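Table-top tasks: the new recording rules

From the Muna newsletter, 7/25/18

The working rules for recording household tasks have been rewritten. The old version had grown to 87 separate points, many of them added after a single bad afternoon, and it was hard to find anything in it. The new one fits on 4 pages and replaces everything on the shared drive, including the yellow sheet pinned up at Traline. Please take that sheet down.

Marisa Negri did most of the writing. Iker Mateos checked it against the recordings made at both sites between January and the start of this month. What follows is a short account of what has changed and what has stayed the same.

Before the task

The person doing the task lays out the objects and a second person checks the layout against the task card. That was always the idea, but under the old rules one person could do both jobs and sign twice. Two names are now needed on the sheet. If there is only one person in the room, the session waits.

The task card lists each object by its plain name. Write "bin", "bottle", "coaster". Brand names go in the notes column and nowhere else. We had three spellings of the same product in the Cuesta set and it took a long while to sort them out.

Objects stay in the state given on the card. If the card says a packet is sealed, it must be sealed at the start of every take, which means having enough spares to hand. A packet that has been opened and taped up again does not count as sealed. Bottles must have their caps screwed down fully unless the task is about opening them. Liquids are plain water only, and the level is set by the person laying out, at the start of the session. Do not top up between takes.

Cords, straps and strings are a new section. The old rules did not mention them, and they cause more trouble for a gripper than anything else we put on a table. A cord that belongs to an object stays with it. Do not tuck it underneath to tidy up, and do not cut it short. If it lies in a different place on each take, leave it there and tick the "loose part" box.

Cloths and surfaces

A table covering may be used if it is on the approved list. Velvet and other cloths with a pile are allowed, after some argument. The case against them was that the pile takes marks and looks different depending on which way it has been brushed. The case for them was that people have such things at home and a robot trained only on bare white tables will do badly anywhere else. The second view won. Do not brush the cloth flat between takes. Pull it straight at the start, check that it will not slide, and then leave it alone.

Keep the near part of the table clear at the start of a take, with the objects set towards the back. The arm or the hand needs that space to come in without knocking anything, and it is also where most items get put down.

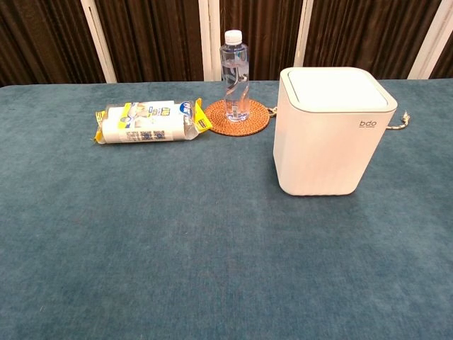
Tall and narrow objects have their own paragraph in the new rules. A full water bottle is heavy enough to do damage if it goes over near a power supply, so it must stand on something flat that does not rock. A coaster is fine. The bottle goes no closer to the edge of the table than its own height, measured from the base. Marisa would have liked a bigger margin but the tables at Traline are too small for it.

For bins with lids, the card must now say whether the lid starts on or off. Leaving it to the person on the day gave us a batch where half the takes began one way and half the other, and the task text matched neither. Liners and bags start outside the bin unless the card says they are already fitted.

During the task

The camera is worn at chest height and the strap is checked before each session. Hands should be out of view at the start and at the end. Count to two with the table still, do the task, move your hands away, and count to two again. A take with a mistake in it is kept and marked as such. Please do not delete failed takes – we lost over 80 of them last winter and they would have been useful for the work on recovery.

Speed stays at the normal setting when an arm is in use. The emergency stop must be within reach of the second person, who does not leave the room and does not use a phone while the arm is powered. Nothing has changed here and nothing will.

Naming and storage

Session folders take the site name first, then the card number, then the take. The last session under the old system was number 848, and numbering carries on from there. Folders made before the change will not be renamed.

Vorneo will be using the same rules from the start of their own sessions, so the two sets can be joined later without a lot of hand sorting. They have asked for a section on glass and ceramics. Iker is drafting it now, and until it is agreed, breakable items stay off the table at all sites.

Corrections and questions go to Marisa. Please give the paragraph number when you write.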